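Skip to content
Home Posts Notes About

What the second camera did to my mixed-tray numbers

30 Jun 2026
Filed under: manipulation, imitation learning, grumbling

Quick one tonight, I have a demo to prep and no time. But I promised a write-up of the head-cam-only result and if I don't do it now it'll be August.

Short version. We dropped the wrist views from the policy and trained on the head view alone. Same demos, same network otherwise. I expected it to fall apart. It got worse on small stuff, as you'd think, and better on big floppy things in clutter. Better enough that I reran it twice because I didn't believe it.

Longer version below, in whatever order it comes out.

Setup

Task is what we call mixed tray. Tray on the floor, stuff in it that doesn't belong together, robot stands over it and takes out the thing you asked for with both hands if it needs both. Cardboard boxes are the usual filler. The target changes: a shoe, a roll of something, a box under another box. Low work, so the robot is looking down past its own arms most of the time, and that turns out to matter a lot (see further on).

Training set is 2000 teleoperated demos, all collected at the Herville site. The policy is Brumivska, which is our in-house thing, a fairly plain action-chunking transformer with a few opinions bolted on. Chunk length 24. I've tried longer. Longer looks smoother and grabs thin air more often.

Data goes through Flullix for syncing and trimming. Flullix had a bug in April where the head stream was shifted a few frames against the hands, so if you're internal and you pulled the set before the fix, pull it again. Please. I've had this conversation too many times.

The thing I was testing

Everybody uses wrist cameras. They're great when the hand is close to the object, and they do most of the work in fine grasping. What bugged me was a failure I kept seeing in replays: hand arrives near a shoe, wrist view fills with black, policy goes sort of calm and closes on nothing. Or closes on the box beside it. A shiny black shell from ten centimeters away is just not much of an image. No edges, one highlight, done.

So the question was dumb and simple. If the wrist view is uninformative right when it's trusted most, what happens if it isn't there?

Three variants:

Head plus both wrists (baseline)
Head only
Head plus both wrists, with wrist views randomly blanked during training

The third was an afterthought and I nearly skipped it. Glad I didnt.

200 rollouts per variant, split evenly over large soft targets and small rigid ones. Tray contents shuffled by whoever was on shift. Not blind, I know. The person shuffling could see which checkpoint was loaded. Fixing that next round.

Results, in words

I'm not putting the table up yet as one column is being rescored – we had two people disagreeing on what counts as a clean lift when the thing drags a box flap with it. Ordering is stable under both scorings though, so here's the ordering.

Large soft targets: blanked-wrist best, head only close behind, baseline clearly last.

Small rigid targets: baseline and blanked-wrist basically tied, head only way down. It would line up over the part and then come in a finger-width off to the side. Every time the same side, too, which smells like calibration and not learning. Haven't checked.

Two-hand grasps: this was the surprise. Head only was the most coordinated of the three. The hands arrived together. With the baseline, one hand commits early and the other one sort of wanders over afterward like it's been asked to help move a couch. My guess is that each wrist view gives its own arm a private reason to go, and the head view is the only place where both hands and the target exist in one picture. Guess only. I'd want attention maps before I said that in a paper.

Occlusion

Here's the part I'd actually like other people's opinion on. From head height, looking at the floor, the arms cover a good chunk of whatever you care about. Forearms come up from the bottom of the view, hands end up right over the tray, and anything under the hand is gone. I assumed head only would die of this.

It doesn't, mostly. What it does is approach wide. Over training it picked up a habit of keeping a hand off to the side of the tray and reaching across with the other, so that some of the target stays in view. The demos have some of this in them, since the operators were also looking through the head view and also wanted to see. So it may just be copying a human workaround. Fine by me, it's a good workaround.

Where it does die: tall things next to the tray. The small-parts shelf is the worst. If the left arm has to go up alongside it, the policy gets hesitant, does this little bob, bob, bob and times out. I moved the shelf back for one batch and the bobbing went away. Moved it in again, bobbing returned. I'd rather fix it with data than furniture but there's your ablation.

Clear plastic

Side note because it ate most of a day. Crumpled clear wrap on the floor throws bright highlights and the baseline policy would sometimes drift toward it. Head only did it too, less. I cut 1000 of the demos into a with-wrap and a without-wrap half and trained on each, and the with-wrap half fixed the drift completely. Diversity in junk, not only in targets. I keep relearning this every year. Tape on boxes gives a milder version of the same thing, shiny strips on brown, and the hand likes to go there.

If you collect your own data: leave the packaging lying around. Don't tidy the floor before a session. I used to insist on tidying the floor. Sorry to everyone I bothered about that.

Things I did not do

Depth. Someone will ask. No depth in any variant, wanted to keep it to one change.

A bigger network. Same size for all three.

Gloves or tactile. The Ayaaba fingertips are on order, they're late, and I'm not waiting on them to post this. When they come I'd bet on blanked-wrist plus touch for the small parts, and maybe the wrist cams can go away for good. It would save a lot of cable. The cables snag, they show up in the view, and the policy has to learn to ignore them on top of everthing else.

A second site. All of this is one building with one carpet. Gray carpet with stripes in it, in fact, and I have a nagging worry that the stripes are doing free localization for us. Plain floor test is on the list for July.

What I'd take from it

Blank your wrist views sometimes. It's one line in the loader. Costs nothing, lost nothing on small parts here, helped on the shoes and the other soft stuff. We do it per arm, independent coin flips, and for the whole chunk instead of frame by frame. Frame by frame was useless, the policy just coasts through the gap.

I wouldn't ship head only. But as a diagnostic it's been worth more than anything else I ran this quarter. If your head-only policy beats your full one on anything at all, your wrist cams are lying to you somewhere, go find where.

Still open, for me mostly:

– why always the same side on the small parts
– whether coordination holds when the hands have to cross
– rescoring the box flap lifts
– blank rate. I used one value. Picked it out of the air

Code for the loader change is going up once I've stripped the internal paths out of it. Comments are on but I'm slow this week.
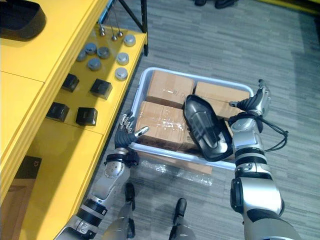 Mixed tray, shoe on boxes, from the head cam. Both hands in.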